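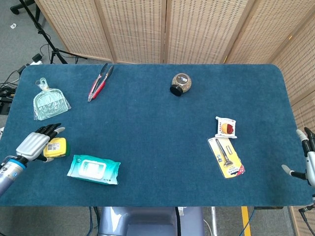

Sun 25 October – felt, second dye bath

Picked up where I left off with the Drutham wool. The first bath came out patchy, mostly along the fold lines, so I cut a fresh piece from the same roll and started again. Soaked it overnight in plain water with a drop of washing-up liquid. Last time it only had an hour and I think the middle never wetted through.

Weight before soaking: 700 g. Dye at the same strength as before, vinegar added in two goes, half at the start and half once the bath was steaming. Held it just under a simmer for 29 minutes, lid on, turning every few minutes with the long spoon. Left it in the pot to cool. Bath was nearly clear by the time I lifted the cloth out, so most of the colour has gone in.

Rinse took four changes of water. The fourth still had a faint tint. Bogdan Dumitrescu says the Brirnville tap water is hard enough to matter and that I should try the rain butt. Will do one small piece each way and compare them dry.

Shrinkage: marked a 200 mm square in white cotton before the bath. It now measures 191 one way and 186 the other. More than I wanted. The Pellegrini order is for a cover with a turned edge, so I need to cut oversize and trim after dyeing. Pattern on the wall is still the old size – do not use it.

Rub test on the dry offcut with a white hanky, 19 strokes: slight mark. Same again with a damp one: worse. Not good enough for a surface people lean on. Either a longer rinse or the fixer from the Nalo tin, which I haven't opened yet. Label says cool water only.

Colour in daylight is close to the swatch, a touch greener under the workshop tubes. Pinned both bits to the card with the bath details on the back.

To do:
Rain water test, two small squares
Fixer on the offcut, then rub test again
New pattern with the extra allowance
Ask Pellegrini whether December is a firm date or a hope
More vinegar, and a thermometer that reads properly below 60

Big pot is scrubbed and back on the shelf. The spoon is stained for good, so keep it for blues and greens.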